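Robot arms on the returns bench, anyone else?
Warehouse & Stockroom Talk > Returns and Repacks

binder_clip
Our place (Stambridge, used books and housewares) got a two-armed unit on the returns bench in March. The pitch was that it sorts so we can do "higher value work." So far the higher value work is standing next to it. I used to clear 80 items before lunch. Now I log its mistakes on a tablet. Anybody at a site where this got better?

dockrat19
Same story at Helbridge, different brand. They said no layoffs, and there weren't any. They just didn't replace the 2 people who left. Ask your lead about that one, in writing.

sallow_k
I'll disagree a little. My wrists were shot after six years of repacks and ours took over the worst of it. It's slow, sure. I'm slow too by three o'clock.

binder_clip
Glad about your wrists, I mean that. But ours doesn't get the heavy stuff. It gets this:

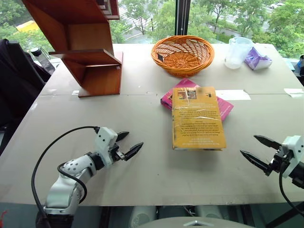 Re: what it's working on

dockrat19
Two books, one on top of the other, and the yellow one has that shiny tape or plastic on it. A kid on their first Saturday could do that bench. What does it do with the basket?

binder_clip
Basket is supposed to be the "keep" bin. Anything glossy goes to a person, so the yellow one will probably end up with me.

pallet_jill
You're all judging it on week whatever. The Zosto line at our building was a joke at first and now it runs the night shift with one tech. I was against it too.

dockrat19
One tech, and how many people before?

pallet_jill
More than one. Fair enough. Two of them moved to receiving and like it better, for what it's worth.

sallow_k
Does it at least count toward your rate? Ours was pooled with the bench, so a bad day for the arms was a bad day on my sheet. We got that changed, but it took a lot of complaining.

binder_clip
Pooled, yes. The target is 800 a week for the bench, same as before, and the arms are counted as a person. I brought it up and was told the Kárason people are "tuning it."

dockrat19
Get the rate split before they finish tuning. After that you've got nothing to bargain with.

pallet_jill
On that part I agree with him.

binder_clip
Meeting is Saturday morning. I'll post what they say about the rate.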